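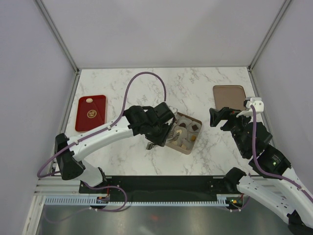

Robot open day at Plirkness

2022-07-29

I have been grinning since yesterday afternoon, so I'd better write this down before it wears off. Plirkness opened up their workshop to anyone who had put their name on the list, and I got one of the 30 places in the second group. I've read plenty about two-armed robots and watched far too many clips of them, but I had never stood next to one while it was working. It's a different thing altogether!

The building is out past the rail yard, number 664, with a door so plain that I walked by it twice. Inside you sign a sheet, get a sticker with your first name on it, and then you're let loose in a corridor with coffee at one end and robots at the other. I skipped the coffee.

Our guide was Marlene Lammers, who runs the part of the project they call Lurura. I asked what the name meant and she said it was the only one on the list that everybody could spell. She has been working on handling small, soft, awkward things with two arms, and the day's job was sweets and snacks: little bite-size pieces that sit in a box with rounded see-through compartments, with a red tray on one side and a taupe one on the other. The idea is to move pieces between box and tray without squashing them. That sounds like nothing until you think about what your own fingers do when you pick up something soft. You feel it give, and you ease off. The robot has to get there some other way.

What I loved most was the fingertips. On videos you never look at them, you look at the big white arms swinging over the table. Up close the grippers are black and pretty chunky, and the fingertips have these grey ridges across them, and you suddenly see how small a cream-colored morsel is next to all that hardware. One arm was over the box with its fingers reaching over the pieces while the other held its gripper open over bare marble (the tabletop is white with grey veins, like a fancy kitchen counter – I want one). I caught myself holding my breath.

Marlene told us the box is put down at a slightly different angle each time on purpose. If it always sat square to the table, the arms would get good at that one spot and be lost anywhere else. She had run the same job 900 times since May, with different pieces and different angles, and she said the dark square ones are her favorites because they have corners to grab. The round pale ones are the troublemakers. They roll.

Somebody in our group asked how often it goes wrong. She was very open about it. On a good morning it gets through 42 pieces before she has to step in, and on a bad one it drops the second piece and she goes for a walk. A boy near the front wanted to know who eats the ones that fall. She said no comment, and then offered him a wrapped one from a bowl by the door.

I also liked hearing about the cables, which I know is a strange thing to like. They're bright purple, clipped along the forearms, and on the left arm there's a big arch of slack over the wrist. Marlene said they went through several ways of routing them before they settled on this. Too tight and the wrist can't turn, too loose and the cable wanders into the work. I went home and looked at the mess behind my desk with new eyes.

There were two other rooms. The Gukidari people next door were showing a folding task with hand towels, which drew the biggest crowd, and I only saw it over shoulders. The last room was Ha, a tiny team with a drawing machine that copies your signature. Mine came out neater than I write it. I've stuck it on the fridge.

If you get a chance to go to one of these, take it, and stay at one table for a while. Most of my group did a quick lap and left. I stood by the sweets for two full rounds, and the second was much better than the first, because by then I knew which piece I was worried about – the big pale one, and yes, I did clap.

They're planning another open afternoon but there's no date up yet. I've asked to be put on the list, and my sister wants to come too. Next time I'm wearing better shoes, the floor is concrete all the way through.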